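Condaline practice shop, progress report
6/17/18

Hi Belmiro,

Sorry this one's a bit longer than the February note, but there's plenty to tell you! The fruit corner is up and going. Of the $3,649 you approved, the biggest bite went on the black display shelving from Benedetti (two tiers, and heavier than I'd bargained for), and the rest on pretend produce and shopping baskets. I've got 21 people signed up from the Wura day program now, and 11 of them have already done a full shop with a list.

The favourite job by a mile is the mixed order, where you get a card with fruit on it and have to find the right ones while everything's jumbled together. Limes and lemons are easy enough. Apples cause the arguments, what with the red, green, yellow and white ones all in the mix, and I've started writing the colour on the cards.

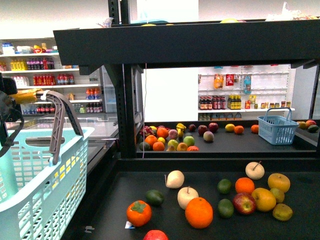
I'd still like to sort out the price labels, as the little white ones wander off. Skameck quoted me for clip-on holders and I'll send that through separately. I'm also after three more baskets, same size as the light blue. Could you let me know if there's room in the budget before I order?

Cheers,
Jo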